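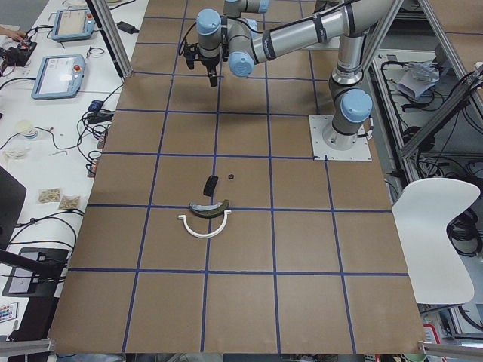

Chie Furukawa
Membership Secretary

Well, the seed swap is back! We're in the Fukuda Room again on Monday at 6:30, and if last year is anything to go by you'll want to get there early, as the tomatoes go fast (I missed out on every single one of the yellow pear kind and I'm still a little sore over it).

Same rules as before. Bring whatever you've saved, put the name and the year on the packet, and take home what you'll really plant. Rodrigo Carrasco has a big batch of his grandmother's pole beans, which climbed right over my shed last summer and kept going into October. Please, please take some. I have a freezer full.

A word on old seed. I dug out a jar of 16-year-old lettuce seed this winter and sowed the lot on a damp paper towel just to see. Four came up! So don't throw the old stuff away, but do mark it, and give parsnips a miss if they're more than a year old.

Membership is $28 this year, same as last, and you can pay me at the door. Cash or check, and I can make change if you don't all show up with fifties. Ayane Aoki is bringing her ginger cookies, and Unathi still has somebody's blue casserole dish from the August picnic. If it's yours, come and get it!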